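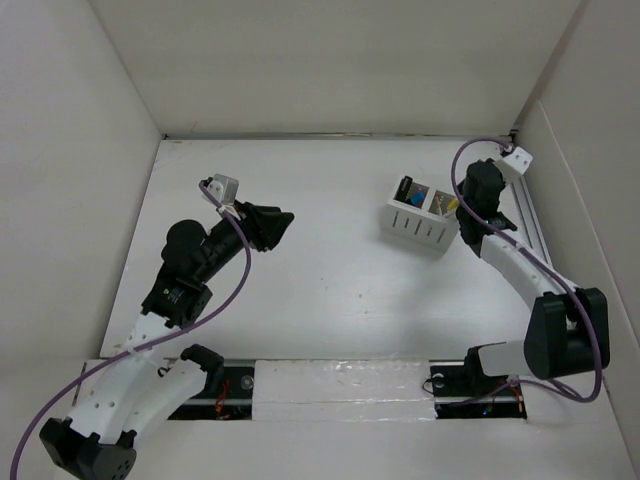

Bench 2, both arms over the table, sorting box at right. Left gripper closed and empty.

June 6, 2021

Sunday, so the building is quiet and I can write rules without anyone helping. This is the draft of the cell rules for bench 2. Ritu Vashisht asked for one page. It will be more than one page. Comments in the margin, please, and sign them, I'm tired of guessing handwriting.

Background for whoever joins after us: the old rules came over with the move from Burkstead in March and were written for a bench with one arm. They say "the arm" throughout. We have been reading that as "whichever arm you like," which is how we got log entry 821, when the left arm was homed while the right one was still running Podance. Contact at the wrists, no damage, a noise I would prefer not to hear again.

1. Start state
Before any run, the tabletop has the box on it and nothing else. No screwdrivers, no coffee, no "I'll only leave it there a second." The box may sit at an angle. I had a rule in the last draft that it must be square to the front edge, and I've struck it. The task is supposed to cope with a rotated box, and people were spending longer nudging it straight than running the trial. Note the angle by eye in the log (square, a bit clockwise, a bit counterclockwise) and get on with it.

2. Who moves first
One arm at a time until both are in their ready poses. Left first, always. There is no deep reason for left. I tossed a coin and Garg, who lost, has asked that this be recorded.

3. Cables
The purple ones. Each wrist camera cable has to be able to follow its arm through the whole range without going tight and without getting under the gripper. The right one makes a wide bend by the elbow and comes back low along the front, and it's that low stretch I worry about. If it finds its way into an opening in the front of the bench, check that it isn't pinched before you power up. Ties go on the links, never across a joint. If you cut a tie, put a new one on the same day. "Same day" has been defined, after discussion, as before you go home.

4. The front openings
Wiring in there is live whenever the bench is on. Hands out, sleeves out. The taped panel between them is part of the bench and not a shelf, a notice board or a place to test whether the tape is still sticky. Yes, it's wrinkled. Leave it.

5. Speed
175 mm/s at the tool for anything new, until it has gone 7 runs without a stop. After that the owner of the task can raise it and has to write down what to. "Faster" is not a number. I've found it in the log twice.

6. Reaching in
Stop first, then reach. Pausing the script is not stopping. I'd have thought this one could go unwritten, but I went through the stop log last night and apparently I'm the main offender, so it's in, and it's numbered, and I'll be reading it aloud to myself on Monday.

7. Loading the box
Long dark things in the left compartment, the thin tan pieces in the right. Put them in as they fall. Dritura was trained on tidy boxes and behaves like someone who has only ever seen a kitchen in a catalog. Don't tidy up for it. If a piece sticks up past the rim, that's a valid trial, provided the arm can get clear of it on the way up.

8. Closed grippers between trials
Park with the fingers together. Open fingers catch cable, and they catch whoever is leaning over to look at the box.

9. Logging
The run counter stood at 2,591 this morning. Of those runs, a fair number have a blank in the notes column. Blank will now be read as "I did not look." If nothing happened, write "nothing."

Things I haven't settled:

— Whether we need a marked line on the table for the no-go strip between the arms. Garg wants tape. I don't, as tape shows up in the wrist cameras and then we have trained two arms to respect tape.

— Specks and scuffs near the middle of the table. Cleaning before every session or once a week? Ritu says weekly. The old rules say "regularly," which I take to mean never.

— What to do if the right wrist ends up parked against the end of the box. At the moment I back it off by hand control, slowly, up before sideways. That should probably be a rule. I'd like someone else to try it before I number it.

— Rule 2 when there are two operators. Shouting has been the method so far.

To do: print, put one copy at the bench and one in the binder, take down the Burkstead sheet. Ask Ritu whether she meant one page or one sheet, as a sheet has two sides.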